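# Sorting Blocks on a Striped Board

Mareike Janssen keeps her shape blocks on a maple board when she works on them.
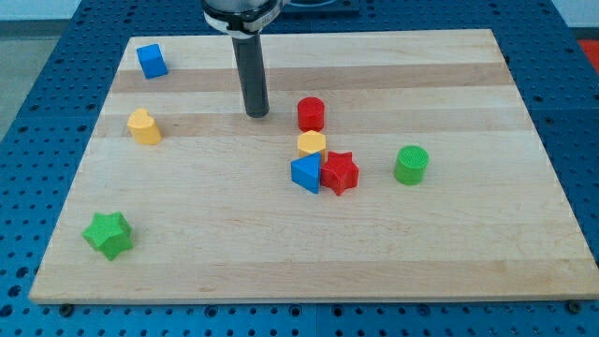
Vikas Chauhan would start any set with the heart. He told her so when she began repairing toys for the Vurkcombe lending library, and they still disagree on it. Janssen prefers the cylinder.

"A cylinder goes in whichever way you turn it," she said. "A heart has one right way. If a child gets the heart first, they bang on the lid for a while and then go do something else."

The library lends out around 300 toys, and shape sorters come back with more pieces missing than anything else. Janssen has been replacing them for five years. She said the stars get lost least, and she has no theory about it.

I asked about the triangle. "People call it the easy one," she said. "The trouble is the corners. They wear down, and after that it will drop through the star hole if you push. I check it against every hole in the lid."

She washes the plastic pieces in warm water with dish soap and dries them on a towel overnight. Bleach is out. She tried it on an old set from Brindcombe and the yellow turned chalky.

The board used to be in her kitchen. "I like a wood top for this. Blocks slide on metal, and I can hear every one of them." She sands it when the stains bother her, most recently in May.

Chauhan, reached by phone, had not changed his mind. "Kids want the heart," he said. "Give them the heart and let them work at it."

Janssen has two more sets to finish before the next lending day. One of them still needs a lid.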